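In September I visited the open lab day at Vistora, in Ludau. I work with palletizing cells, where the positions are taught once and then stay the same for years, so I wanted to see how people build the software side when the objects do not stay in one place. The visit was free but one had to register, and our group was 11 persons. These are my notes, a little cleaned up.

We began in the manipulation room, with the two-arm cell and its play kitchen.

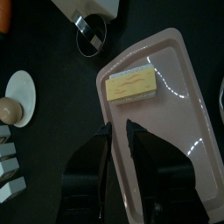
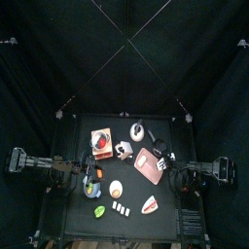

Why does the planner need the wrist view if there is already a camera that sees the whole table?

The overview is good for deciding which object comes next and which arm should go there. For the last part of the approach it is too coarse, and an arm can hide the object from it. So the software uses the overview to choose a target and a rough path, and then close to the object it corrects the gripper pose from the wrist view alone. This was explained to us by Clémence Roussel, who leads the perception work, and she drew it on the whiteboard as two loops with different speeds.

The slow loop is the planner. It keeps a list of objects with a pose and a confidence value for each, and it makes a new plan only when something in the list changes enough. What is "enough" was the subject of a long discussion in the group. In their first version every small jump of the pose estimate started a new plan, and the arms hesitated all the time. Now they have a threshold for each class of object, and it is written by hand in a configuration file. Clémence said she does not like this file, but it works and everybody can read it.

The fast loop is the correction. I asked what happens when the wrist camera is confused by reflections, which for me is the daily problem with stretch film. She said that glossy surfaces are their most common failure also. A bright spot moves when the camera moves, and the estimator can take it for an edge. They compare several consecutive images, and if the edge does not move as a fixed edge should, it receives less weight. If too little remains, the arm goes back a few centimeters and tries from another angle. I found this simple and sensible.

After this we went upstairs to the tooling group, and for me it was the best part of the day. Lachlan Gourlay showed us their log viewer, named Yazzie. I asked two times what the name means and did not receive an answer. Each trial is saved with all camera streams, joint positions, the planner's object list and the version of every software module. You can move along the time line and see what the planner believed at each moment, next to what the cameras saw. He opened trial 305, where an arm had stopped above an object without closing. In the viewer the reason was visible in less than a minute: two clocks had drifted apart, and the pose was older than the software thought. He told us they found the same error later in 177 older trials which had been counted as grasp failures.

My company has nothing of this kind. When a cell stops, we have an alarm number and the memory of the operator.

Lachlan also showed the replay test. Before a change in the planner is accepted, it must run against 300 stored trials, without any robot. The test does not say if the new plan is good, only where it differs from the old one, and then a person looks at the differences. It runs at night. I asked if the set becomes too easy with time, and he agreed that this is a danger. They exchange a part of it each month.

There was not enough time for questions on safety, which was a pity. One visitor, who had worked before at Honda, wanted to know how the two arms avoid each other, and the short reply was that each arm reserves a volume of space before it moves and the other one must wait. I would have liked to see what happens when both ask at the same moment.

Practical points for those who want to go: the entrance is on the side of the yard, the lab part starts at 9:30, and the stairs are steep. Coffee is offered upstairs only. Slides were promised by e-mail and I have not received them yet.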